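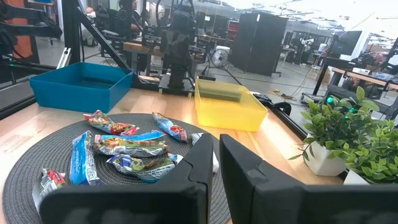
Episode 1,961. Ladan scattered the wrappers again, shook out her wrists, took hold of the handles.

"Going," she said. Nobody looked up.

Pinch, lift, over to the bin, let go. The purple one slid off the fingertips and she had to chase it across the mat. Bad one. Keep it anyway – Usha wanted the bad ones too, said the model had to see somebody miss and go back. Fine. Plenty of those.

The contract said 2,000. By Wednesday night. Ellton was sending a person in the morning, and Mohandas had promised, on the phone, in front of everyone, with his feet up.

Episode 1,974. Her thumb hurt. Somewhere in the last hour she'd started doing it her mothers way, smoothing each wrapper with one small press before picking it up. Didn't need to. The wrapper didn't care. She noticed, and tried to stop, and did it again.

"You're patting them," Puspita said behind her.

"I know."

"Since when?"

"I don't know. Lunch?"

Puspita pulled up the old clips. Scrolled. Scrolled more. Not lunch. March. Every episode Ladan had ever run, back to the first 40, the tiny press, like putting a hand on a kid's head.

"Do we throw them out?"

"All of them?" Puspita laughed, then didn't. "Usha would lie down on the floor."

So they finished. 1,998, 1,999. The last wrapper went in at ten past nine and Ladan wrote 6/12/19 on the sheet, and 2,000, and her initials, and ate a cracker from her coat pocket standing up.

Training ran overnight. In the morning the Ellton man had his coffee and his badge on crooked. Mohandas hit the key. The arm came down over the mat, slow, waited a bit longer then it should have. Then it pressed the blue wrapper, once, gently, and picked it up.

"What's it doing there?" the man asked. "The little tap."

Mohandas looked at Usha. Usha looked at the screen.

"Checking," Ladan said.

He wrote that down.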